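Robot Learning Lab
Handout 3: Collecting Demonstrations

Read this before the lab session. You will need the Wovow simulator installed and your group's folder set up on the Jorndale server. The install notes are in Handout 2.

1. What we are collecting

A demonstration is one complete run of a task, driven by a person, recorded from start to finish. Each run is saved as a list of time steps. A time step holds the camera views, the joint angles of the arm, the state of the gripper, and the command the operator gave at that moment. The learner is trained to give the same command when it meets a similar view and similar joint angles.

This is behavior cloning, which was covered in lecture. The main point to carry over is that the learner has no other source of information about the task. If every run approaches the shelf from the left, it has no data on approaching from the right. If operators pause halfway to think, the pauses go into the training set and the policy will pause too, sometimes for good.

2. How many

Each group collects 200 demonstrations over the term, split among the kitchen tasks on the sign-up sheet. For this lab the target is 11 accepted runs per person. Rejected runs do not count toward the target but must be kept in the folder marked "rejected". We use them in March for the unit on failure detection.

A new operator should expect to throw out a good part of the first hour. Do the practice task until you can finish it without stopping, and only then turn on recording.

3. Varying the start

The simulator can shuffle the scene before each run. Leave the following switched on:

Object position on the shelf or counter
Starting pose of the arm
Wall, floor and cabinet finishes
Lighting

Leave object type fixed within a task. Changing the object changes the grasp, and we treat that as a separate task with its own label.

Do not reload until you get an easy layout. Last year one group did this and their policy scored well on its own test set and failed on nearly everyone else's. Take the layout you are given. If it is truly impossible (object inside a wall, door jammed against the base), press Discard and write the seed number in the log.

4. Driving the arm

Use the handheld controller, not the keyboard. Keyboard runs come out as a series of straight moves with stops between them, and mixing the two kinds in one set makes training noticeably worse.

Move at a steady pace. Line up the gripper before you reach into a tight space, and keep the elbow in mind as well as the hand. Most collisions in the refrigerator tasks come from the upper part of the arm touching the door or a shelf while the operator is watching the fingers. The simulator logs contact forces, and any run over the limit is flagged for review.

If you miss a grasp, back off a little and try again in the same run. One or two recoveries are useful data. After a third miss, end the run and reject it.

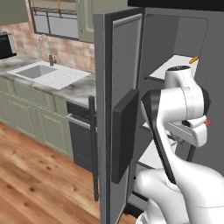 Figure 1. Refrigerator task in simulation, with the door open and the arm reaching in at shelf height.

5. Labeling a run

When a run ends, the Cisneros labeling tool opens by itself. Fill in:

Task name, from the drop-down list
Outcome: success, partial, or failure
Number of grasp attempts
Operator initials
Notes, one line at most

Success means the end condition in the task sheet was met and held until recording stopped. For tasks that take something out of the refrigerator, the object has to be resting on the target surface with the gripper open and clear of it. An object still in the gripper is partial. Do not label from memory at the end of the session.

6. Checking your set

Before you upload, play back every accepted run at double speed. Look for dropped frames, a camera view that freezes, and long idle stretches at the start. Idle time at the start can be trimmed with the Grellon script. Do not trim anything from the middle of a run.

Then run the checker. It should report 100 percent of files readable. If it does not, fix or remove the bad files and run it again.

7. To hand in

Your uploaded folder, the log sheet, and a half page answering these two points:

Which part of the task varied most from run to run, and was that variation yours or the simulator's?
Name one situation your set does not cover, and say what you expect the policy to do there.

Due June 20, 2022, before lab. Uploads to the server slow down close to the deadline.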